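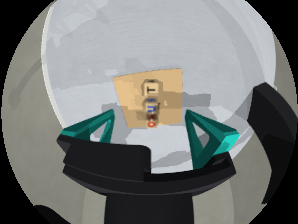

A flat tan board on a pale grey tabletop. Computer rendering.

April 4, 2024

Ristell Clinics introduces cooling-off policy for cosmetic facial procedures

OTHOLM: Ristell Clinics will require a waiting period between first consultation and treatment for all patients seeking elective facial surgery at its three sites. The policy takes effect immediately and applies to facelifts, eyelid surgery, nose reshaping, brow lifts and facial implants.

Under the new rules, a patient who has been assessed as suitable for surgery will be asked to wait 40 days before a booking can be confirmed. No deposit will be taken during that time. A second appointment, held with a different practitioner from the first, must be completed before the patient signs a consent form.

The policy follows an internal review of patient files that began in January. Reviewers examined 123 cases in which a patient had come to Ristell for revision of earlier facial work performed elsewhere. In 57 of those cases, the patient reported that the original procedure had been booked on the same day as the first consultation. The review did not attempt to judge the quality of the original surgery.

"Many of the people we see for revision tell us they were never asked why they wanted the procedure, or what they expected to look like afterwards," said Catalina Yáñez, Medical Director of Ristell Clinics. "Those are basic questions, and they take time to answer properly. A face can be altered quickly, but correcting a result a patient is unhappy with may take several operations, and a full correction is sometimes out of reach."

Written information for every patient

All patients will receive a plain-language booklet at their first appointment. It sets out the expected recovery period for each procedure, the common side effects, the rarer complications and the likely cost of follow-up care. It also explains how repeated treatments in the same area can affect skin and underlying tissue over time.

The booklet includes a section on photographs of public figures. Practitioners at Ristell report that patients regularly bring in pictures of actors and singers as a guide to the result they are hoping for. The clinics will continue to look at such pictures with patients, but staff have been advised to explain that lighting, make-up and digital editing can make them an unreliable basis for planning surgery. Bone structure, age and skin type also limit what any operation can achieve.

Injectable treatments

Anti-wrinkle injections and dermal fillers are not covered by the 40-day rule. Patients having either treatment for the first time will be offered a consultation on a separate day, free of charge, and may choose whether to take it up. Patients who have had filler at another clinic will be asked to provide their treatment records where these are available.

Ristell will no longer offer discounts for booking two or more procedures together. Existing package bookings will be honoured at the agreed price, and patients holding them may cancel without a fee if they wish to reconsider.

Support before and after surgery

Patients may be referred to the Clesa program, a counselling service run within the clinics for people considering or recovering from cosmetic treatment. Sessions can be attended in person or by telephone. The service is open to patients who decide against surgery, and to those who were treated elsewhere and are distressed by the outcome.

"Choosing not to go ahead is a perfectly good result of a consultation," said Georges Karaki, who manages the Clesa program. "We want people to be able to ring us and say they have changed their mind without feeling they owe anyone an explanation."

The policy does not apply to reconstructive surgery following injury or illness, which will continue to be scheduled according to clinical need. Patients with an operation already booked will be contacted by their clinic and given the option of an additional appointment.

Ristell will review the arrangements after the first year of operation and will publish a summary of its findings on its website.

About Ristell Clinics

Ristell Clinics provides cosmetic and reconstructive facial surgery, skin treatments and revision procedures at its Otholm, Paredes and Harbour Road centres. Consultations are available by appointment, with or without a referral.

Media enquiries should be directed to the communications office at the Otholm centre during business hours. Interviews with Dr Yáñez and Mr Karaki can be arranged on request.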